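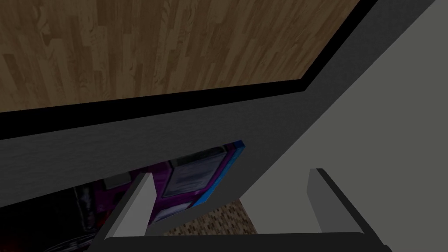 Game economies get explained badly, mostly by the people who sell them. This week is about in-game markets, meaning the shops, auction boards and crafting benches where players turn time into goods and goods into other goods. Before we get to prices I want you to think about how cheaply a game can make a thing look worth having. Take a wooden surface with narrow boards, streaks of grain and the odd knot-like swirl, and a thick black band along its border. In a render, none of that wood grew anywhere. A second copy costs the studio next to nothing, and so does the ten thousandth. Any price put on it inside a game is a decision somebody made. Keep that in your head for the whole session.

Week 6: Prices, sinks and the trouble with "player-driven"
Handout updated March 18, 2026

1. The claim

Almost every online game with trading in it says its economy is "player-driven". I would like you to stop believing this until you have checked. The phrase usually means that players set the asking price on a board. It says nothing about who decides how often ore drops, how long a sword lasts, or how much the board takes as a fee. If the studio controls supply, wear and tax, the players are driving in the sense that a child with a plastic steering wheel is driving.

Our main case this week is Rultden, the trading and crafting game you were asked to play for the seminar. We compare it with Dreramine, which has no player market at all, only fixed shops. Most of you will have enjoyed Rultden more. Fine, but enjoyment isn't evidence about how the market works.

2. Taps and sinks

A tap is anything that brings new currency into the game. Quest rewards are taps. So is selling junk to a shopkeeper, who never runs out of coins.

A sink is anything that takes currency out for good. Repair costs, travel fees, the cut taken by the auction board.

Paying another player is neither. The coins have moved, and the total is the same as before. Every year a good third of the class gets this wrong in the essay, usually by calling the auction house a sink because "you spend money there". Only the fee is a sink.

If taps run faster than sinks, there is more currency chasing the same goods and prices go up. That is the textbook version and I think it is mostly right, but be careful. Currency sitting in the bank of a player who gave up two years ago pushes up nothing. Totals published by studios rarely say whether those accounts are included.

3. Worked case: the Nadar lantern

In Rultden the Nadar lantern is a crafted item, sold by players and also by one shopkeeper in the starting town. The shopkeeper charges 200 coins and has endless stock. On the server we use for teaching, the lantern was listed on the player board at 40 coins in the first week of the season and 822 by the last.

Look at those figures again. Why would anyone pay 822 for something the shop sells at 200?

Answers I have been given in past years:

Players are irrational. (Lazy. Try again.)
The shop is hard to find. Possible for new players, though it is in the town they start in.
The price listed is not a price paid. Much better.

A listing is a wish. The board shows what sellers ask for, and unless you can see completed sales you know nothing about what buyers gave. One hopeful seller with the only lantern on the board can make the "market price" whatever they like. We do not have the sales log, so I can't tell you which lanterns sold, and you should distrust any fan site that says it can.

The shop price does matter in one way. It works as a ceiling for anyone who knows about it. A ceiling set by the studio, note, in a "player-driven" economy.

4. Crafting costs and the time problem

Fans like to work out whether an item is worth crafting by adding up the materials. For the Fullo cart, the biggest thing a new player can build in Rultden, the materials come to 1,525 coins if bought from the board. Guides then say that any sale above this is profit.

Two objections.

First, the board's fee is left out, and it is charged on listing whether the cart sells or not. List it three times and you have paid three times.

Second, gathering the materials yourself does not make them free. You could have sold them. The usual name for this is opportunity cost, and players who sneer at the term still use the idea whenever they complain that fishing "isn't worth it".

There is a harder question about time. Some people like chopping trees. If you would have chopped them anyway, is the hour a cost? I don't have a settled view, and I am suspicious of papers that put an hourly wage on play and carry on as if that closed the matter.

5. Fixed shops

Dreramine gets mocked for its shops. Every item has one price, for ever. Dull, perhaps, but look at what it avoids: no hoarding for resale, no price-fixing by large guilds, no new player finding that basic boots cost a month of play. What it loses is any reason to specialise. I would argue the loss is smaller than its critics make out. You are welcome to disagree in the essay, with examples.

For the seminar

Pick one item in Rultden and note its asking price at the start and end of a play session. Write down what you can't know from those two prices. This should be the longer part.

Find one sink that players complain about on the forum and work out what would happen to prices if it were removed.

Bring one statement from any game's official update notes that uses the word "economy", and be ready to say what it leaves out.

The essay is due in May. Questions about extensions go to the department office, and please read section 2 again before you hand anything in.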